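4. Preparar el puesto virtual antes del primer turno con el brazo

Os cuento cómo lo hago yo en el taller de Mokmont, que llevo ya 31 puestas en marcha y todavía me dejo cosas (¡casi siempre el paso 2!). Antes, rellenar y colocar era cosa de dos compañeras por turno. Ahora el brazo coloca y ellas revisan, corrigen y deciden cuándo se para, así que conviene que toquen la simulación antes que la máquina de verdad.

1. Abre Skatar y carga la escena de cocina. Tarda lo suyo, unos cafés los he perdido ahí.

2. Comprueba que el perfil activo es Esar y que la velocidad está al 60 %. Si ves otro valor, cámbialo y guarda.

3. Sienta a los mandos a la persona que va a llevar el puesto. Tú al lado, con las manos quietas, que cuesta.

Nota: a mí me preguntan mucho si esto quita trabajo. En nuestro caso ha cambiado las tareas: menos muñeca dolorida, más pantalla, y un plus que todavía estamos peleando. Dilo tal cual, la gente lo agradece.

4. Coloca los objetos sobre la encimera: el bote azul de tapón marrón detrás del bol blanco, y el palito a la izquierda del bol. Gira la vista hasta tener también la base del brazo, con su botón rojo.

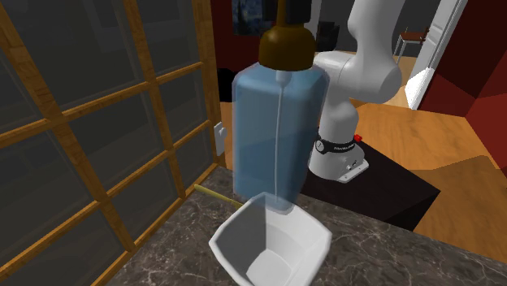 5. Lanza la prueba corta y deja que tu compañera anote lo que no le cuadre. Con 19 minutos vais sobradas.

Precaución: no pases la configuración al brazo real sin que ella haya dado el visto bueno en Katona. Una vez me lo salté por las prisas y tuvimos que repetir la mañana entera.

6. Guarda la escena con el nombre del turno y cierra sesión.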